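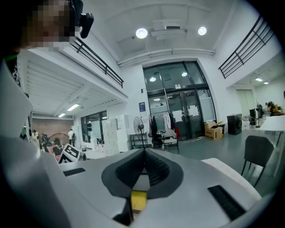

A picture schedule is a strip of small cards that tells a person who doesn't do well with spoken directions what's coming next. We've run our mornings on one since our son was in preschool. He is 19 now, has autism and a few dozen words, and the strip still gets him out the door faster than I get myself out. Before you make one, find out what your kid's eye goes to. Mine goes to yellow. That small yellow block sitting in the shadow under the point of the gray jaw, with all that gray housing to look at? He'd have it in half a second, and he'd tell you nothing whatsoever about the rest. So the card that matters most on our strip, the one for the bus, has a yellow border, and the others have to get by on their looks.

What you need

Index cards or card stock, a camera or a stack of old catalogs, clear packing tape, a roll of stick-on hook and loop, and a strip of something stiff. A yardstick is fine. You can buy a ready-made kit. Ours came from an outfit called Bratance, with 600 pictures in a zippered case, and it included a card for ice fishing and no card for socks.

Step 1. Write down what really happens

Follow your kid through one whole morning with a pad and don't help. Write down each thing as it goes by, including the things you'd leave out if company were coming. My first list had four items on it, all of them dignified. The true list had eleven, and two of those were "stand in hallway."

Leave the standing in the hallway on there. It seems to be load-bearing. When I took it out, he did it anyway and then skipped the toothbrush to make up the time.

Step 2. Cut the list down

Six cards is plenty to start. If a step happens by itself, it doesn't need a card. He has never once forgotten to eat a waffle.

Step 3. Make the cards

Use your own toothbrush, your own shoes, your own bus if the driver doesn't mind. Line drawings work well for some kids. Ours looked at the little drawing of a boy washing his hands, went and found a drawing of a dog, and swapped them, and I've never gotten to the bottom of that. One object per card, plain background, word underneath in block letters. Tape both sides and run the tape past the edge or it'll be peeled by supper.

Put the fuzzy side of the hook and loop on the strip and the scratchy side on the cards. Pick one way and stay with it forever. I switched in the middle and for a month half my cards wouldn't stick to anything but sweaters.

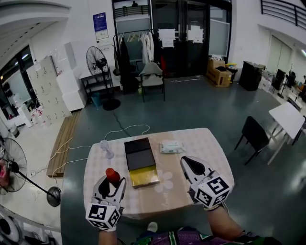

Step 4. Add the finished pocket

Every card has to go somewhere when it's done. An envelope taped to the bottom of the strip will do the job. He pulls the card, drops it in, and looks at the next one. Some kids like the drop so much they'll clear the whole strip in four seconds and come find you for praise. If that's yours, keep the cards in your apron and hand them out one at a time for a week or two.

Step 5. Teach it without talking

This was the hard part for me, as I narrate. Stand behind him, point at the card, guide a hand if you need to, and keep your mouth shut. If you say "go brush your teeth" each time, he learns to wait for you to say it, and then you've made a very pretty yardstick. The speech people at the Skistmont clinic had me hold a sip of coffee in my mouth while I pointed. I'm passing that along free of charge.

Give it 20 mornings before you decide anything. Ours looked like a failure until somewhere in the third week.

Step 6. Plan for the day it's wrong

Sooner or later there's a snow day, or the substitute driver out of Ronden comes late, and the card says bus and there isn't one. Make a card that means "change." Ours is a plain red square. Practice it first on something good, like pancakes instead of waffles, and don't save it for the dentist. We saved it for the dentist. That was in November and he hid the red card in the piano bench, where it stayed through the holidays.

Copies

Make two of everything. The second set lives at school, and the Whiteley classroom aides are welcome to borrow from it, though the bus card has a way of coming home in his sock. If you go on adding cards over the years, get a tackle box with dividers. I counted ours once while waiting out a fever and came up with 992, including nine of the same left shoe.

Updated 1/30/06: packing tape yellows after a few years, and he has started treating all the old cards as important. I'm redoing them in contact paper.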